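**Textile Care and Fabric Behavior**
Handout 2: Why Cloth Wrinkles, and How Wrinkles Are Removed
Reading to be completed before the session on Thu 12 October

This handout covers the material needed for the second laboratory period. Students should bring it to the laboratory along with the fiber identification chart distributed with Handout 1. The section on measurement will be used directly in the written report.

## 1. What a wrinkle is

A piece of cloth is a flat structure made of yarns, and each yarn is made of many fibers. When cloth is bent, the fibers on the outside of the bend are stretched and those on the inside are pressed together. If the load is light and brief, most fibers return to their former shape. If it is heavy or lasts a long time, some of them do not, and the cloth keeps part of the bend. The part that is kept is called a wrinkle.

It is useful to separate three terms that are often confused in everyday speech:

- **Fold:** a bend that exists only while the cloth is held or resting in a given position.
- **Wrinkle:** an unplanned bend that stays after the load has been taken away.
- **Crease:** a bend that has been set on purpose, usually with heat and pressure, as in the front of a trouser leg.

A garment dropped on a table shows mostly folds. Only after it has been lifted and hung can one judge how many of them have become wrinkles.

## 2. The effect of fiber type

Cotton and linen wrinkle easily. Their fibers are held together internally by weak bonds that break and form again in new positions when moisture is present. Body moisture and pressure together are enough to do this, and for that reason the back of a linen jacket is often badly marked after a long car ride.

Wool recovers well from bending in dry air. The natural crimp of the fiber acts somewhat like a spring. Damp wool recovers less well, although hanging the garment overnight usually corrects the problem.

Polyester absorbs very little water and holds the shape in which it was heat-set at the mill. Blends of cotton and polyester fall between the two parent fibers - the exact position depends on the proportions, and also on the finish.

## 3. The effect of yarn and fabric structure

Fiber is only part of the matter. A thin, closely woven fabric gives its yarns little room to move, so the strain of bending stays in the fibers. A looser weave or a knit lets the yarns slide past one another, and much of the strain is relieved. Thickness also matters: thin cloth bends into many small, sharp folds, while thick cloth forms fewer and rounder ones.

Shape has its own effect. A flat panel can fold in any direction. A tube of cloth, such as a sleeve or a trouser leg, tends to bunch along its length or collapse into rings.

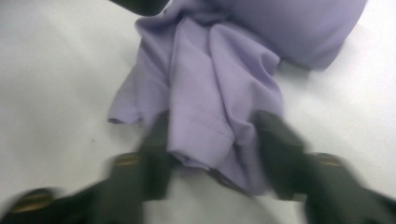

*Figure 1. Thin lavender cloth at rest, with pleats and soft ridges along a sleeve-like section.*

When preparing sketches for the report, students should draw the main fold lines first and add the smaller ones only where they change the outline of the cloth. Shading is not required.

## 4. Measuring recovery

The laboratory uses the recovery angle method. A small strip is folded in half under a fixed weight for a fixed time. The weight is then removed, and the angle to which the strip opens is read from a scale. A strip that opened completely flat would read 180 degrees. Strips are cut in both the warp and the weft direction, and the two results are reported separately.

Two cloths will be tested, listed in the laboratory register as follows:

| Cloth | Register number | Structure |
|---|---|---|
| Dulano | 3,244 | plain weave, cotton |
| Melis | 1,242 | twill, cotton and polyester |

Strips must rest in the conditioning cabinet before testing and should be handled with tweezers. Warm or damp fingers will alter the reading.

## 5. Removing wrinkles

All common methods supply some combination of heat, moisture and pressure. Steam loosens the internal bonds in cotton and wool and allows the cloth to relax under its own weight. Ironing adds pressure and is quicker on flat areas. For synthetic fibers heat does most of the work, and too much of it will glaze the surface permanently.

Cloth that has been ironed should be left to cool and dry fully before it is folded or worn.

## Terms to know

Warp, weft, crimp, heat-setting, recovery angle, glazing, conditioning.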